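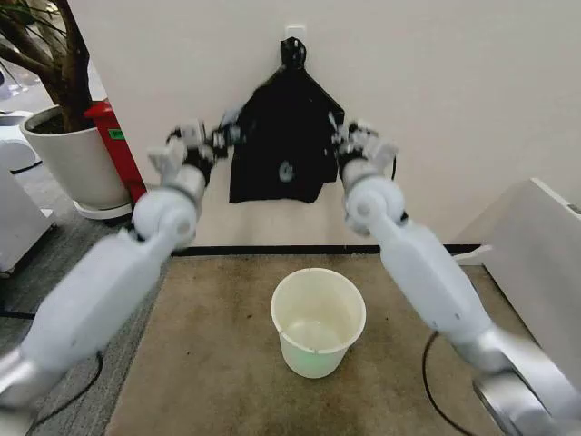 Tengo una teoría sobre los armarios, y es que nadie elige la mayor parte de lo que guarda en ellos. Llega sola, por cumpleaños, mudanzas, rebajas y ferias profesionales, y se queda por cansancio del propietario. La prenda que mejor ilustra la teoría es una camiseta negra contra una pared clara: a esa distancia puede ser de cualquiera, puede haber costado una fortuna o haber salido de una bolsa de congreso, y sirve igual para un entierro que para pintar el trastero. Yo tengo 9. Mi madre, que no ha pisado un congreso en su vida, tiene dos míos.

En septiembre me propuse vaciar el armario. Mi amiga Noura Karaki, que practica el desapego con la furia de una conversa, me recomendó una aplicación llamada Flemow, donde una fotografía cada prenda, anota cuándo se la pone y recibe al cabo del tiempo una especie de sentencia. Noura lleva 1.406 prendas registradas entre las suyas, las de sus hijos y las de un marido al que no se ha consultado. Le hice notar que para ser una persona de pocas cosas tenía un inventario de grandes almacenes. Me contestó que lo importante era la conciencia. Puede ser. Mi abuela tenía tres vestidos y ninguna conciencia de ellos, y no recuerdo que le fuera peor.

Lo que me molesta del nuevo orden doméstico es el tono. Hace unos años, tirar ropa era una tarea como descongelar la nevera. Ahora hay que sostener la prenda, despedirse y darle las gracias, y luego llevarla a un contenedor donde empieza un viaje del que preferimos no saber mucho. Mi vecino Walid Nasrallah, que tuvo una tintorería hasta que se cansó del vapor, dice que la gente le daba las gracias a él y que no ve motivo para cambiar de destinatario.
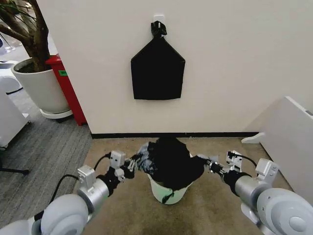
Tela oscura, dos manos mecánicas y ninguna nostalgia.

Walid defiende además una idea impopular: que la ropa se estropea por exceso de atención. Se lava lo que bastaría con airear, se plancha lo que va a ir debajo de un jersey, se dobla en rectángulos verticales para que el cajón parezca un archivador. Él cuelga las camisetas, cosa que según Noura deforma los hombros. Los he tenido a los dos en mi cocina discutiendo de hombros durante una cena entera – el postre incluido – y sigo sin saber quién tiene razón, aunque las camisetas de Walid duran más que mis propósitos.

También probé a venderlas. Subí siete a un mercadillo digital y recibí una sola consulta, de alguien que quería saber si el negro era negro. Respondí que sí, de buena fe. Quería más fotos, con luz natural, y a la cuarta desapareció. Me quedé con las siete camisetas y con un reportaje bastante completo.

Al final regalé dos, convertí otra en trapos y devolví las demás al estante, sin ceremonia. La de los trapos es, de lejos, la que más uso. Noura me ha pedido que la dé de baja en Flemow, pero no encuentro la casilla: hay una para «donada», otra para «vendida» y otra para «ya no me representa». He marcado esta última. La aplicación me ha felicitado y me ha sugerido que me compre una camiseta negra.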